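Open-plan kitchen

An open-plan kitchen, also called a kitchen-diner, is a domestic room in which cooking, eating and often sitting areas share one undivided floor. It differs from the older closed kitchen, which is separated from the dining room by a wall and door, and from the galley kitchen, which may be open at one or both ends but has no room for a table.

Layout

The cooking zone is normally placed against one or two walls, close to existing water and drain lines. The table stands in the remaining area, parallel to the longest wall where the room is narrow. A clear route is kept between the table and the nearest wall or cabinet run, wide enough for one person to pass behind a seated diner. Where the route also connects two other rooms, it is treated as a hallway and widened.
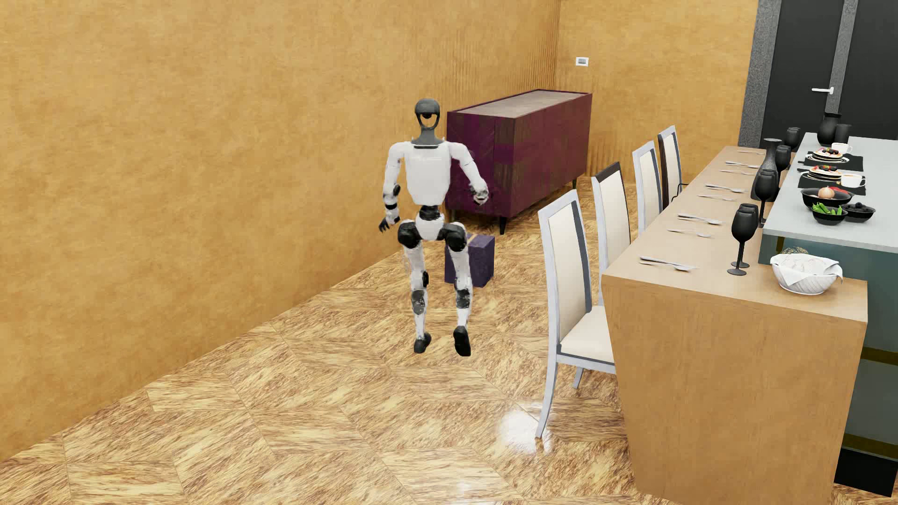

Islands and peninsulas are used to mark the edge of the cooking zone. A peninsula is attached to a wall at one end and needs less floor area, but it leaves only one way in and out. Ceiling height, lighting and changes of wall color serve the same purpose where there is no space for either.

Flooring

A single floor finish is commonly run through the whole room. This avoids a joint between zones, which collects dirt and can become a trip hazard if the two materials differ in thickness. Wood and wood-look finishes are frequent choices. Solid wood moves with humidity and requires an expansion gap at the walls - the gap is covered by baseboard or trim. High-gloss finishes reflect more daylight but show scratches from chair legs sooner than matte ones, and felt pads are fitted to furniture for this reason.

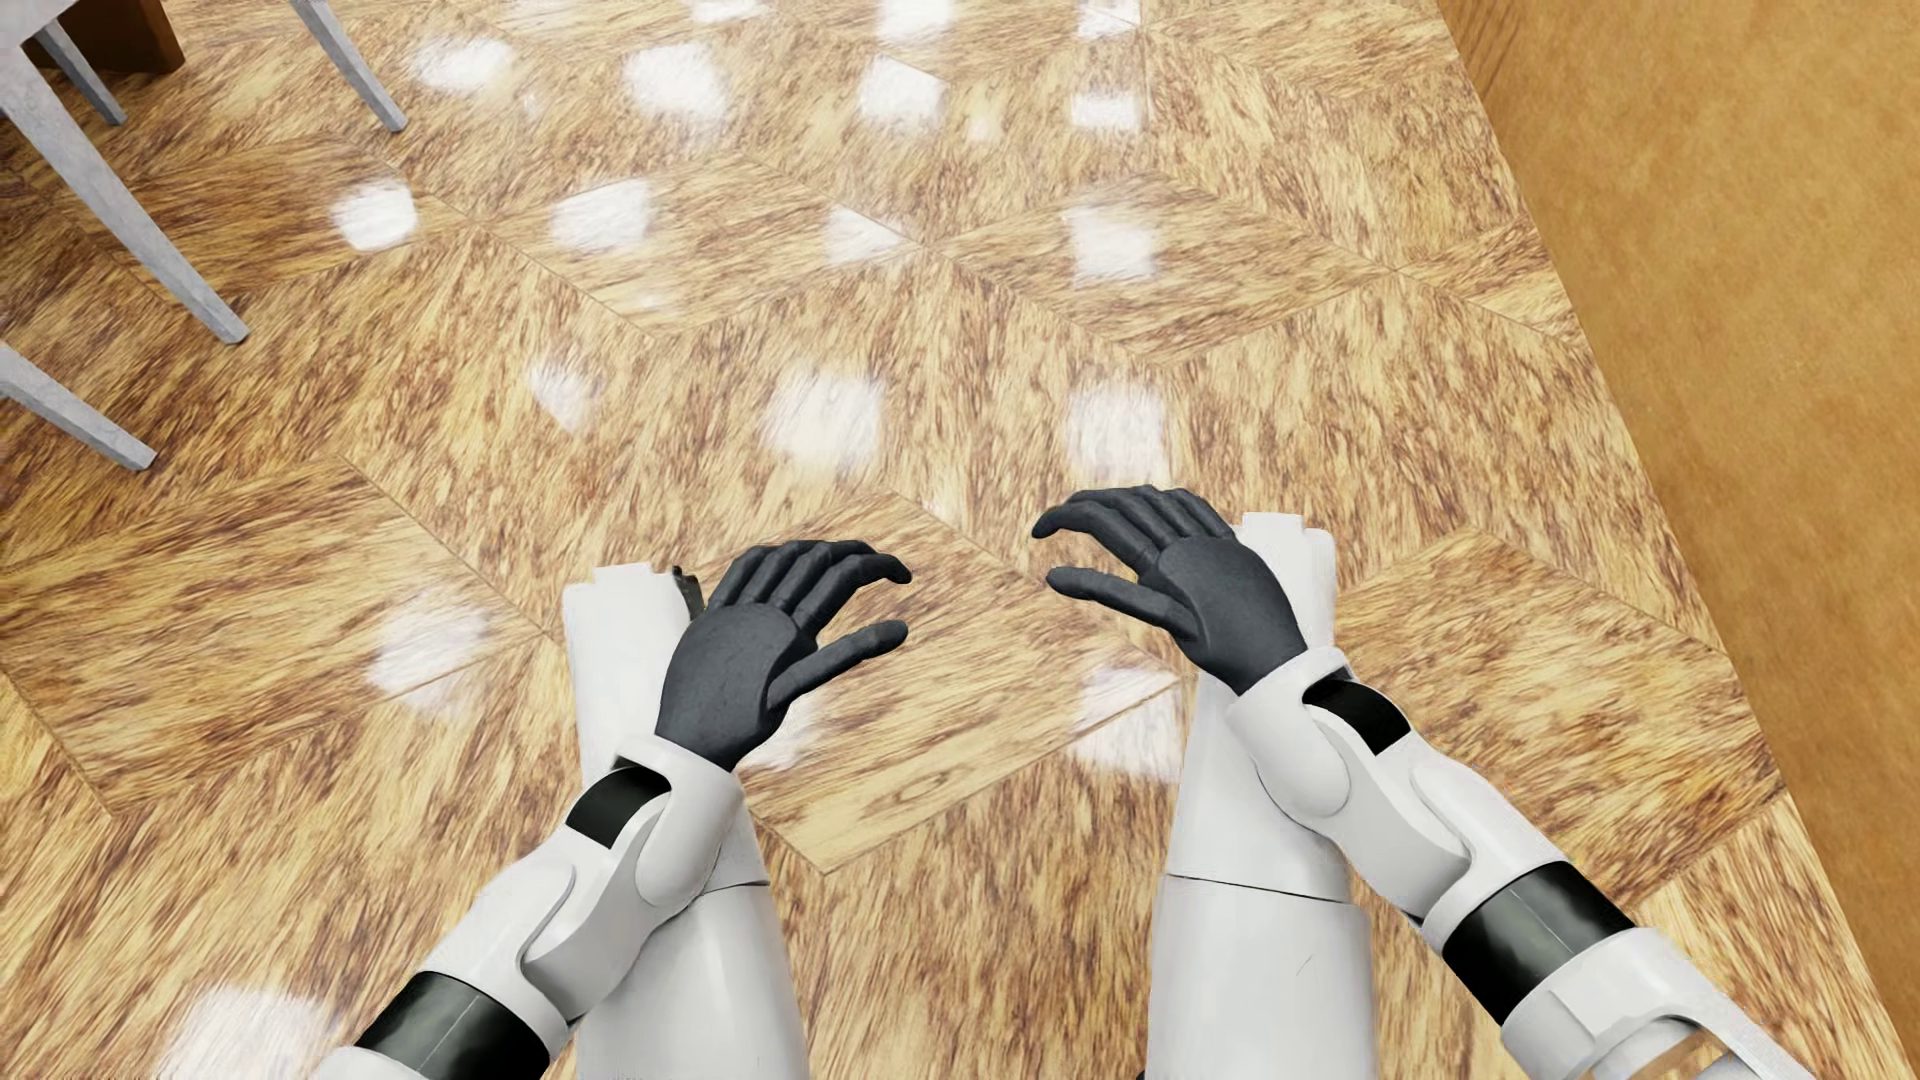
Boards are usually laid along the length of the room. In the Turkier development at Long, a group of 387 apartments, the boards were laid across the rooms to line up with the floor joists. The builder, Dallero, later changed to lengthwise laying in the second phase.

Ventilation and noise

Steam, grease and odors spread more freely than in a closed kitchen. A ducted range hood is preferred to a recirculating type, which filters grease but returns moisture to the room. Noise from dishwashers and extractor fans is the most common complaint among residents. Soft furnishings, curtains and rugs reduce echo but have little effect on low-frequency sound.

See also

Galley kitchen
Great room
Kitchen island
Range hood

This page was last edited on 2 January 2023.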